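Negri cardboard storage box, medium, with hand holes
Reviewed by Liliana Marino

I bought a set of 6 of these in April to sort out the spare bedroom. They come flat, brown, with no printing on the outside. I ordered from Cukbridge and they arrived in two days with one corner crushed, which folded out fine.

Assembly takes a minute per box. The bottom flaps interlock, but I ran a strip of tape across mine anyway. The top flaps don't lock, so if you want to stack them closed you will need tape there too.
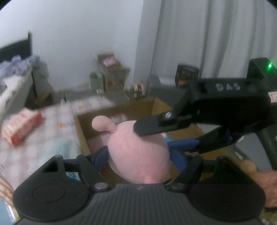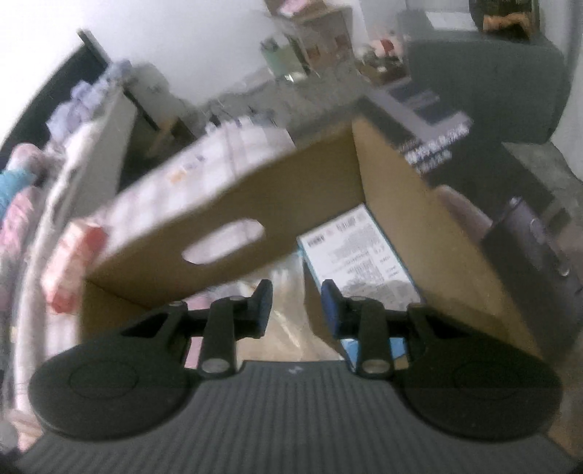

Soft toys are what most people will put in a box like this, and they suit it well. You can press them down and the sides give a little without splitting. Small product boxes are harder to fit neatly. They tip over unless something is packed beside them, and a folded blanket or a bag of odds and ends does the job.

The hand holes are the best feature. They are oval, big enough for an adult hand, and the edge is cut clean. My sister-in-law Rosalba Mazza has the Broltero version, and hers has a perforated tab you have to punch out yourself. It leaves a rough edge that scratches. The holes do let dust in, so I would not keep white bedding in these long term without a bag around it.

Weight is the weak point. I filled one with paperbacks and carried it down the stairs, and by the bottom the holes had started to tear. With clothes or toys I have had no trouble. The listing claims 14 kilos. I would stay at about half that.

After two months stacked three high in the closet, the lowest box has bowed slightly on one side. The others are still square. I have not tried them in a basement or garage and would not expect much from plain cardboard there.

The set costs more than supermarket boxes, which are free if you ask. If you are moving once, get those. For a closet you open every week, the matching size is worth paying for. I have ordered another set for the winter clothes.

12 June 2021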